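Members' Forum: Visits and Open Days
Print this page | E-mail this page
July. Posted by V. Rätsep, visits secretary

Subject: Report on the open day at Dritolach, Priltport

V_Raetsep wrote:
Members are informed that the July visit to the Dritolach automation workshop took place as scheduled. The firm registered 92 visitors over the day, of whom 19 were from this association. The morning was given to a talk on the Vadix control software, and the afternoon to demonstrations at the desk stations. Each group was allotted one station and a period for questions. I would ask those who attended to record their observations in this thread, so that they may be considered before a second visit is requested.

K_Hunt wrote:
I thank the visits secretary for the arrangements. My group was assigned to the arm station. I found it instructive that the work is carried out at an ordinary office desk, with an operator seated at a laptop on the far side. I attach one photograph for members who were unable to attend. 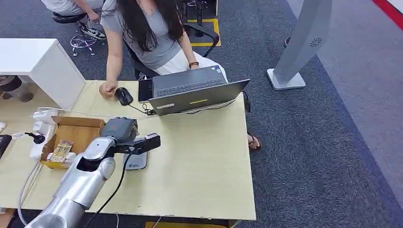 The arm station, with the gripper over the round gray device on the desk. Photo: Kaja Hunt

The presenter stated that the station had run 78 trials in the week before the open day. I would have wished to hear how many of these were completed without assistance. My question on this point was referred to a colleague who was not present.

northquay wrote:
I must differ with the previous member on the value of the desk arrangement. Our own shop floor does not resemble an office, and I did not come away with anything I could apply there. The printed program promised "production tasks." In my view that wording should be corrected before the next open day.

V_Raetsep wrote:
The remark on the program is noted and will be passed to Dritolach. The wording was theirs and was reproduced in our notice without change.

juska_user wrote:
With respect to northquay, the program also listed the Juška feeder in the second hall, which handles almost 600 parts per hour. Members with an interest in production were advised at the morning talk to begin there. My group did so and had ample time for questions.

northquay wrote:
I was not in the hall for that announcement, having been held at the registration table. I accept that the feeder may have been of greater use to me. I maintain my comment on the program.

K_Hunt wrote:
May I ask whether the floor plan can be sent out in advance next time? Two members of my group went to the wrong hall.

V_Raetsep wrote:
I have requested the plan from the firm, together with the trial results Ms. Hunt asked about. Both will be posted in this thread on receipt. Members who still hold visitor badges are asked to return them to the association office.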